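Bromier white work table, used for folding and sorting clothes
Reviewed after five weeks

My rating: good table, daft brochure

I don't trust furniture that comes with a lifestyle attached. The Bromier is sold as a "garment station", which made me expect a normal table at a silly price. I bought two anyway, because the old trestles we sorted shirts on had started to sag and Geert Kramer had already trapped his thumb in one of them twice.

Some background so you can judge whether any of this applies to you. We take in second-hand and leftover promotional clothing, check it, fold it and box it up for resale. In July we got through 800 pieces. Most of it is T-shirts and polos, a lot of it with somebody's logo on, and it all has to end up folded to much the same size or the boxes won't close. So the table gets leaned on, dragged at and generally treated badly.

The top is the best thing about it. It's plain white, and a pale garment still shows up well enough against it for you to find a creased hem or a button that has gone astray. I had expected glare and didn't get it, at least not with our lights.

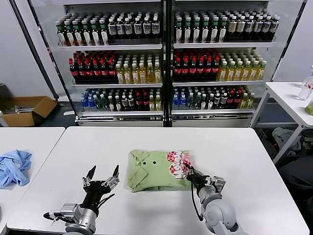 Rounded corners are the other thing I'd pay for again. On the trestles, anything with a loose knit caught on the corner sooner or later, and so did hips. Karlijn Lambrechts, who does more folding than the rest of us put together, noticed this before I did and has been insufferable about it, having wanted the Bromier in the first place.

Now the grumbles. The brochure says the surface "holds fabric gently in place while you fold". No it doesn't. It's a flat table. A heavy cotton polo stays put because it's a heavy cotton polo, and a thin viscose blouse slides about on it exactly as it would on any other smooth top. If you mostly fold slippery things, put a cotton sheet down first and ignore whoever wrote that sentence.

The brochure also makes a great deal of pushing two tables together to get "one seamless surface". Ours don't do that. There's a seam. You can line them up with a bit of swearing, and a week later they will have crept apart again, since people lean on them all day. I've stopped bothering. The second one is where things wait: the blue cloth lives there, along with whatever hasn't been dealt with yet, and a small gap between the two does no harm at all.

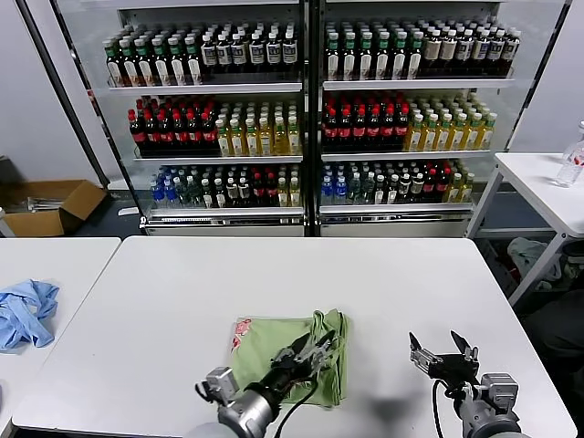 Polos are my test for any folding surface, because of the collar. A T-shirt forgives you. With a polo you need room to lay the whole thing face down, bring both sides in, deal with the sleeves and then turn it over without the collar ending up underneath itself. The Bromier has enough depth for that and still leaves somewhere to put your elbows. I tried the same job on the Griltance folding table a friend uses for market stalls. It's cheaper and lighter, and I had one sleeve hanging over the far side every single time.

I'll say something about printed shirts too, as they make up so much of what we handle. We like the print showing on the finished fold, so whoever opens the box knows what they've got. That means deciding where the logo will land before you make the first fold. People get this wrong constantly, me included, and you end up with half a word running up the side. No table will fix that. Bromier will sell you a "fold guide mat" which they say does, for 47 euros. We borrowed one. It's a mat with lines on it, and the lines suit one size of shirt. Geert drew better ones on a bit of card.
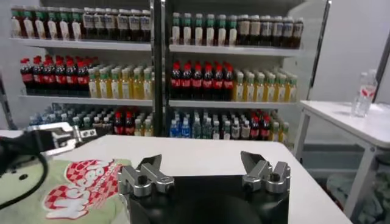

Cleaning is easy enough. Ballpoint came off with a damp cloth and a bit of patience. Tape residue did not, and I had to go at it with the Sotutance spray, which smells dreadful but left no mark on the top that I can find. Bromier's leaflet tells you to use only their own cleaner. I haven't, and I won't be starting.

Delivery was slow. We were told 7 working days and it took nearly twice that, and the second table turned up without its bag of bolts. Van Beek, the shop I ordered from, posted the missing ones without an argument, so I can't complain about them. I can complain about the instructions, which consist of drawings with no words and one drawing that is simply wrong. Step 5 has the legs the other way round. If yours wobbles when you've finished, check that first.

Height is worth thinking about as well. It isn't adjustable. I'm tall and I get a sore back towards four in the afternoon, while Karlijn is a good deal shorter and says it suits her perfectly. We looked at raising it on blocks, but then she'd need something to stand on, so for now I take more tea breaks. A table sold specifically for handling clothes all day ought to come in two heights.

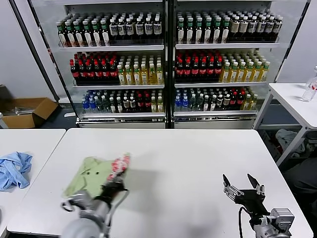 One habit I'd recommend whatever table you buy: if a fold has gone wrong, pick the shirt up, give it a shake and begin again. Tugging at the corners of a bad fold takes longer and it never sits right in the box. For that you want clear space, so don't let the top fill up with pens, tape guns and half-eaten biscuits. Ours did within days, and we now have a rule about it that is sometimes obeyed.

Would I buy it again? The table, yes, if the price came down a little or I caught it in a sale. The mat, no. The cleaner, no. I also wouldn't buy the matching stool, which I sat on in the shop and which seems to have been designed by someone who stands.

If you fold one family's washing at home, use the bed.

Pluses: rounded corners, decent depth, white top that's easy to check clothes on
Minuses: fixed height, wrong drawing in the instructions, slow delivery, won't stay lined up with a second one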